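Notes d'intervention – Parquets massifs : humidité, retrait et finition
Version du 1er avril 2021

Diapo 1. Titre
Se présenter brièvement. Annoncer le périmètre : lames massives clouées ou collées, locaux chauffés. Le contrecollé est exclu, sauf une remarque en diapo 6. Les questions peuvent être posées en cours d'exposé.

Diapo 2. Rappel sur le matériau
Le bois est hygroscopique. Sa teneur en eau tend vers un équilibre fixé par la température et l'humidité relative de l'air. Sous le point de saturation des fibres, toute variation se traduit par une variation dimensionnelle. Insister sur l'anisotropie : retrait tangentiel supérieur au retrait radial, retrait axial négligeable pour nos usages. Conséquence pratique : une lame sur dosse travaille davantage en largeur qu'une lame sur quartier.
Ne pas s'attarder sur la courbe de sorption. Elle figure dans le polycopié.

Diapo 3. Mesure avant pose
Deux contrôles distincts, souvent confondus sur chantier :
- teneur en eau des lames, à l'humidimètre à pointes, avec correction selon l'essence ;
- humidité résiduelle du support, à la bombe au carbure.
Rappeler qu'un humidimètre de surface posé sur une chape ne remplace pas la seconde mesure. Faire circuler l'appareil Hirkeck et montrer le sélecteur d'essence. Consigner chaque relevé avec la température du local.

Diapo 4. Étude de cas : chantier Grurstead
Logement de 80 m², lames livrées en février, chauffage coupé pendant le stockage. Pose effectuée sans relevé préalable. À la remise en chauffe, ouverture de joints atteignant 2 mm dans la pièce la plus exposée. Le poseur a d'abord incriminé la colle. Les prélèvements ont montré une adhérence correcte et un bois posé trop humide. Préciser que la reprise au mastic a été refusée : un joint rempli en période sèche se comprime et déborde à la reprise d'humidité.

Diapo 5. Aspect en service
Distinguer le joint sombre régulier, normal entre lames, de l'ouverture localisée, qui signale un blocage ou un défaut de support. Les petits nœuds sains sont admis selon la classe d'aspect et n'appellent aucun traitement. Une finition brillante accentue les reflets dans le sens des lames et rend plus visible tout tuilage. Le contrôle se fait donc en lumière rasante, puis debout, en éclairage normal.

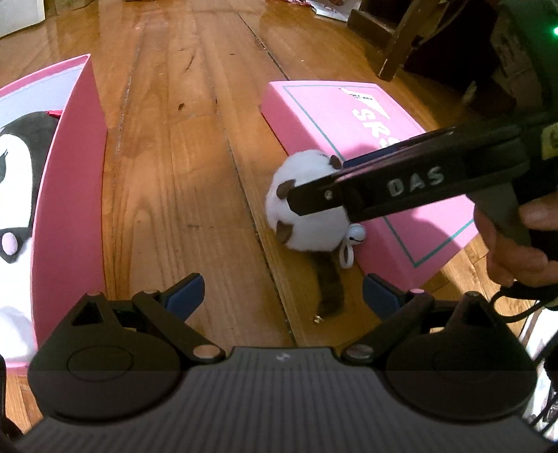
Serham objecte que la lumière rasante fait apparaître des défauts que l'occupant ne verra jamais, et qu'une réception prononcée sur cette seule base serait contestable. L'objection est recevable. Répondre que la lumière rasante sert à localiser et la règle à quantifier. La décision d'acceptation se prend sur la valeur mesurée et sur l'aspect en éclairage normal.

Diapo 6. Finitions
Vitrificateur : film continu, entretien simple, réparation locale difficile. Huile : pénétration dans le bois, entretien périodique, reprise ponctuelle possible. Aucune des deux ne supprime les échanges d'humidité avec l'air, elles les ralentissent. Pour le contrecollé, vérifier l'épaisseur de la couche d'usure avant tout ponçage.
Égrenage : grain 100 pour le dernier passage de la machine à bande dans le protocole présenté. Dépoussiérer entre chaque passe. Le protocole Uçar prévoit une zone d'essai avant application. La conserver jusqu'à réception.

Diapo 7. Consignes à l'occupant
Maintenir une humidité relative stable. Éviter la montée brutale du chauffage à l'automne. Patins feutre sous le mobilier, à remplacer dès qu'ils se chargent de gravier. Lavage à la serpillière bien essorée, pas de nettoyeur vapeur.

Diapo 8. Points à vérifier avant de quitter le chantier
Jeu périphérique dégagé sous les plinthes. Barres de seuil non fixées dans les lames. Fiche de relevés signée et remise avec la notice d'entretien.

Si le temps manque, sauter la diapo 6 et renvoyer au polycopié. Références et tableau des coefficients de retrait par essence en annexe.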